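So Holico is back with another run of its fashion contest, filmed in Rernbridge this time. 12 designers, 9 episodes, one "life-changing" prize. I have questions.

The prize is a capsule range with Avus. Lovely. Last time the winner's range was 2 jackets and a scarf, online only, gone by June.
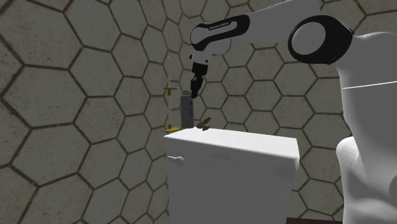 Who owns the designs once the show ends?

Holico does, going by the entry terms, and that covers sketches from people who go out in week one.

They also say the fabric is "100% responsible". Responsible for what? Chiu supplies all of it and there's nothing on their site beyond a green leaf and a contact form.

I'll still watch, obviously. The sewing is usually good when they let us see any of it. But if you're thinking of applying, read the terms before you send them your portfolio.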